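4. Sorting soft toys into the Renen bin

Read section 3 (cleaning the bin) first. The steps below assume the bin is clean and the table is clear enough to work on.

The box says the Renen "organizes a playroom in minutes." It is a plastic bin. It holds what you put in it, and if you put the wrong things in it, you will be digging through them by December. The procedure in this section is slower than the one on the box and has a better chance of lasting past the first weekend.

4.1 Before you start

You will need:
the Renen bin, empty
a table you can reach across without leaning
a bag or box for toys that are leaving the house
a damp cloth

The quick-start card also lists the Corkberg divider set (part 1628). Leave it in its wrapper for now. Dividers are sold for soft toys, but soft toys push them over. They make more sense for blocks and cards, covered in section 6.

Note: The card gives the bin a capacity of 30 "standard plush items." We have not found a definition of a standard plush item anywhere in the packaging. Ignore the number and use the rim of the bin as your limit.

4.2 Placing the bin

1. Set the bin toward the far side of the table, a little to one side of center. This leaves the near part of the table free for looking at each toy.

2. Turn the bin so that a handle slot faces the side you plan to carry it from.

3. Check that the bin sits flat. If it rocks, look underneath for a stray piece before deciding the bin is warped.

4. Tape down anything that might slide or snag at the table edges. Use tape that peels off cleanly, and test it on a hidden spot. "Residue-free" on the label is a hope at best.

Caution: Do not work with the bin on your lap or on a chair seat. A full bin is heavier on one side than you expect.

4.3 Sorting

1. Bring the toys to the table one at a time. Tipping the whole pile out looks faster and mostly gets you a pile on the floor.

2. Lay the toy on the near part of the table and turn it over once. Look for open seams, loose eyes and anything sticky.

3. Decide: bin, mend, wash or out. If you cannot decide, it goes in the bin this time only. Do not start a "maybe" box. The first edition of this guide recommended one, and that was poor advice.

4. Lift the toy by its body. Arms, legs and tails are the first seams to go, above all on the round, ball-shaped kind, where thin limbs are stitched to a fat middle.

5. Lower the toy over the rim and let go once it is inside. Throwing is fine for people who like picking things up.

6. Put large, round toys in first and let the floppy ones fill the gaps. Long toys go in last, standing against a short side.

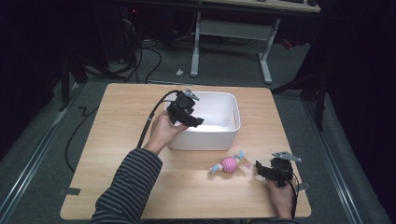
7. Stop when the toys reach the rim. Pressing down will get you a few more, and they will come back up as soon as a child reaches for the one at the bottom.

Note: The Arasau lid (model 253) snaps on only when nothing stands above the rim. The leaflet says it is "child-friendly." We take this to mean that a child can open it. Closing it is another matter, and many households will do better with no lid at all.

4.4 Labels

The Shi label pack comes with 11 picture stickers. One shows a bear, which will do for plush. The others are of less obvious use.

1. Wipe the long side of the bin and let it dry.

2. Stick the label low, where a small child can see it.

3. Press from the middle outward.

Do not cover a handle slot. The stickers tear when someone grabs the bin there, and the half that stays behind is hard to remove.

4.5 If it isn't working

Toys end up beside the bin: the bin is too full or too far from where they are played with. Try moving it before you buy a second one.

The bin bows outward when lifted: take out a third of the toys and lift again with both hands.

Everything is back on the floor by evening: this is normal use. Repeat 4.3 from step 1, skipping the inspection for toys you have already checked.

For storing the filled bin on a shelf, see section 5.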